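Sillell library to stay open two evenings a week

September 13, 2025

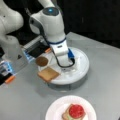
Sillell library will open until eight o'clock on two evenings a week from next month, after a trial over the summer brought in more people than the town council had planned for. The late hours began in July and were due to end with the school holidays. Council officers said 3743 visits were logged during the trial, many of them by people who work in the day and had not used the building for years. The upstairs rooms will be part of the longer hours, with their grey tabletops free for study or group work when no class is booked. Anyone wanting a table for a group should ask at the front desk beforehand.

The extra hours will be paid for until the spring of 2027 from money set aside when the Bonsu Road branch closed. A decision on what happens after that will be made as part of the yearly budget.

Two new part-time posts have been filled and a third is being advertised. Existing staff will not be asked to work more than one late shift a week, the council said, and those who do will be paid the evening rate.

The change also affects the children's section. Story time stays in the mornings, but a homework hour will be held on the first of the two late evenings during term. Parents do not need to stay with children over the age of 11. The local history shelves, which were moved downstairs in the spring while the roof was being mended, will remain there for now.

Residents who answered the council's survey were mostly in favour. Of the 158 forms returned, 104 asked for the late opening to be kept. The most common complaint was about parking, with several people saying the car park behind the Busteck building is locked too early. The council has agreed to leave the gate open until half past eight on library evenings.

A smaller number of replies asked for Sunday opening. That has been ruled out for this year on grounds of cost, though it may be looked at again.

Bus users should note that the last Flinder service towards the station leaves the library stop at ten to eight – the firm said it had no plans to change its timetable. The council is in talks with a community transport group over a later run, but nothing has been agreed.

Fines for late books remain suspended. Library cards are free to anyone living or working in the town, and can be collected at the front desk with proof of address or a letter from an employer.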